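May 23, 2023
Tredska adhesive trials, bench notes

Repeat of the Kneath paste on coated stock. Last batch skinned over before the boards were down, so this time I cut the starch back and let it stand covered overnight before sieving. Sieved twice. Still a few lumps at the bottom of the jar, left them there.

Substrates: Prerkwood uncoated cover, Prerkwood gloss, plain gray board as control. Strips 2 inches wide, 11 per stock, pressed under the small nipping press. Three of the gloss strips lifted at one corner when the blotters came off. The uncoated ones all held. Control fine, as always.

Peel readings on gloss are scattered and I don't trust them. The clamp on the old gauge slips near the top of its range – needs new jaw pads before anyone quotes a number from it. Flexing test stopped at 2,000 cycles, no cracking along the joint on uncoated, slight whitening on gloss.

pH strip on the paste read slightly acid. Check the water. Drirholm used to supply a buffered mix, find the old data sheet and compare.

To do: abrade the gloss lightly before pasting, rerun with longer press time, label the jars properly.

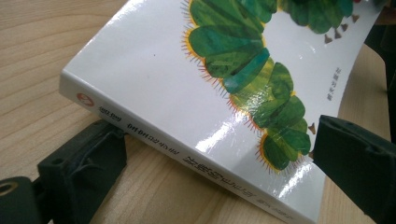
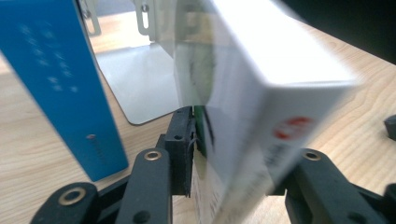 Drirholm wrote back that the buffered mix was dropped last July, and that on gloss they would try a thinner coat and a second pass before changing the press time.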